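Minutes – visit to the Valdovinos robot demonstration, Clekthorpe group
Nov 29, 2018

I took the notes again, so blame me for the spelling! We started six minutes late and went straight to the open day at Valdovinos, which most of us had been to by then.

1. What we saw

The table-clearing demo was everybody's favorite. Two arms on one table, a tray, some dishes, and a fork lying on a gray cloth that I kept staring at the whole time. I asked if the arms ever get in each other's way and was told yes, sometimes, and then they start over. The Stuvisby people were friendly and let us ask pretty much anything (they also had good cookies).
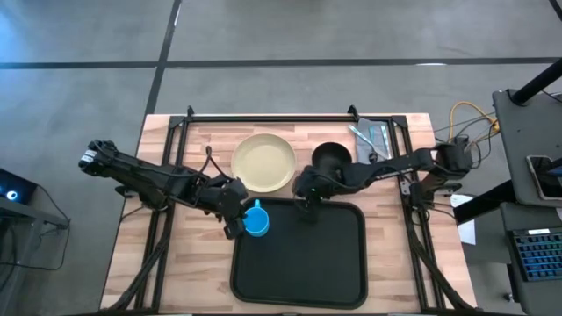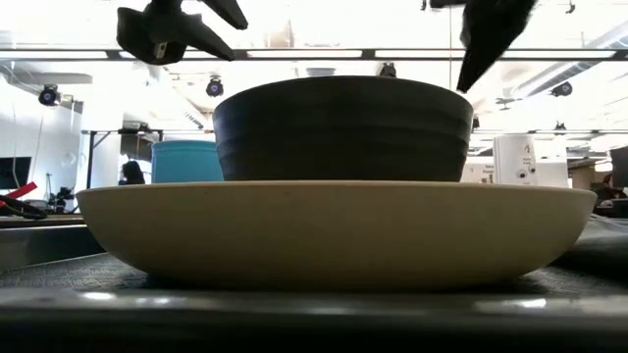 *Table demo at Valdovinos: the blue cup over the tray in the first picture, the dark and cream bowls close up in the second.*

2. Discussion

Lots of talk about dishes – ours are thicker than theirs, and we stack them higher. The kitchen side wants to know about wet plates before anyone gets excited. I said I'd write and ask. Stuvisby told us they have logged 1093 practice runs since August, and somebody wondered how many of those were cups. I didn't get an answer to that one, so it goes in the same letter.

The Sornirine trial came up too. We agreed to wait for their report, all 101 pages of it, before we plan anything like it at Clekthorpe.

3. Money

We have almost 2000 dollars left for visits this year. Agreed to keep half for a second trip, with the night shift going first this time because they missed out (fair enough!).

4. To do

- Me: letter to Stuvisby about wet plates and cups
- Kitchen side: list of the dishes we use most
- Office: parking passes for the next visit

Next meeting in the small room, same time. Bring your own mug, please.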